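Kaltberg Rulebook for Pick-and-Place Testing, second edition
Reviewed by Afaf Ghanem, Friday, September 13, 2019

I bought the Kaltberg Rulebook in April, when our group at Jelville needed one agreed way to score simulated grasping runs. It comes as a printed binder, 118 pages long, plus a set of scene files you load into your own simulator. We have now used it for 1087 trials.

The best part is chapter two, on start conditions. Every trial has to begin with the gripper open and clear of the object, and you save a wrist view before the first motion command. Objects may start upright or on their side, but the pose goes in the log either way. We used to skip that step, and our old scores can't be compared with anything as a result. 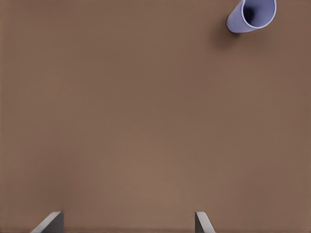

Wrist view at the start of a trial: fingers open, cup on its side.

The rule on partial views is stricter than I expected. If the camera sees only part of the object, the trial still counts. Osian Mathias argued for throwing those trials out, and the older Collet guide would have let him. I side with Kaltberg here. A robot on a real bench doesn't get to ask for a better view.

Failure codes are less good. There are too many, and two of them -- "slip" and "late release" -- overlap so much that we kept giving the same trial different codes. The Drullthorpe checklist handles this in a single page. The binder also asks for 1000 trials per object before you report a success rate, with no shorter option for early work. Small groups will ignore that.

The scene files loaded without trouble, though the notes on lighting are thin and the index is missing several terms.

I would buy it again for chapter two and the log sheets. Keep your own list of failure codes.

Contact the reviews desk | Copyright 2019 Jelville Bench Notes | Back to top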